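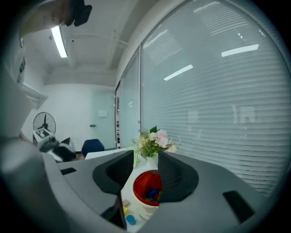

Verena Schnyder asked under the last tutorial why her replayed paths always close the fingers a touch too early, even though the positions look fine. I had the very same trouble for weeks, so let's go through it slowly, and do put the kettle on first.

Nine times out of ten it's the clocks. The wrist video and the pose track are stamped by different machines, and Drelura will happily join them without a murmur. Open your session in the Align tab, pick one clear closing of the fingers, and step through until both streams agree. Mine were 31 milliseconds apart, yours will differ. Type the offset into the box and press Apply to All (I forget this every single time!). 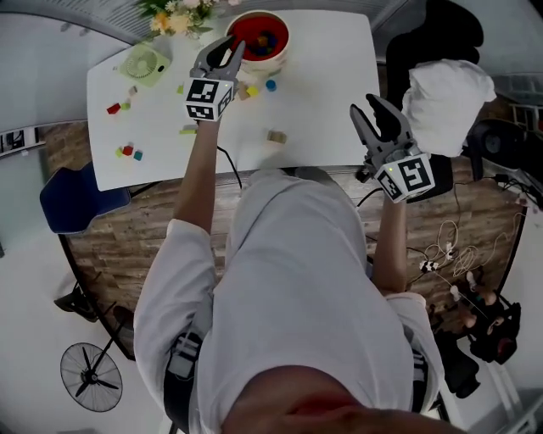 Pose tracks come next, and they need a bit more patience. Run the solver with smoothing off, so you can see the raw jumps before anything hides them. With a marker cube on each gripper, as we have at the table, give the left and right their own cube file, or the solver may swap the two when your arms cross. Gaps of up to 5 frames can be filled in safely. Anything longer I cut, painful as it is, 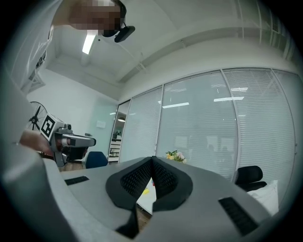

and then I export again and run the checker on what remains. If it still grumbles, go back to the offset before you touch the smoothing.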